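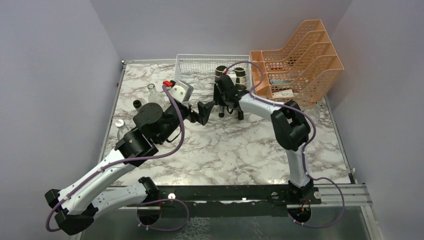
The two-arm cell at Plolleck, with the wire basket and organizer at the back of the table.

Visit report: two-arm handling cell, Plolleck workshop
Date of visit: 25/07/2021
Present: Ditte Overgaard and Ingvar Stougaard (Stisska); Poul Mikkelsen (Plolleck)

1. Purpose
Stisska intends to set up a two-arm cell of the same general layout in October. The visit was arranged so that our maintenance staff could see how the Plolleck cell is mounted, cabled and kept in order. Programming was outside the scope of the visit.

2. Layout
The cell stands in a three-sided enclosure with plain walls. Both arms are carried on one black beam along the front of the table, and an aluminum profile continues from it on the right. Mr. Mikkelsen explained that a single beam was chosen so that the distance between the bases would not change when the table is replaced. The tabletop has a white marble pattern with veins. Ms. Overgaard asked whether the veining disturbs the cameras. The reply was that lighting had proved the greater concern.

Bottles are kept on the left side of the table. The wire basket is at the back center and the orange organizer is in the right corner.

3. Cabling
Each arm has a camera fixed at the gripper, with a red connector next to it. A purple cable runs back from the connector past the elbow and is left with a generous loop. Plolleck used shorter cables in its first year and replaced both after repeated faults at the connector. The present cables have been in service for over 2000 hours.

Cables are inspected every 80 hours of operation. The arm is moved slowly through its full reach while a second person watches the loop for pulling or rubbing. The clips near the base are checked by hand at the same time. A cable showing wear at the elbow is exchanged the same day, and 8 spare cables are held in the store.

4. Routine care
The daily check takes 20 minutes and is done with the power off. The operator wipes the gripper fingers and the camera windows, looks over the screws on the forearm and the wrist cover, and clears the table. Any screw that has moved is tightened and entered in the log kept by Mr. Mikkelsen.

Camera alignment is confirmed after any contact between the two grippers, however light. Mr. Stougaard was shown the log entries for two such cases. In both, one camera mount had shifted slightly and was reset without new parts.

5. Points for Stisska
Cable length is to be settled before the beam is ordered. Ms. Overgaard will request the inspection sheet from Plolleck and adapt it for our own use. The question of spare grippers remains open and will be taken up with the supplier, Dollus.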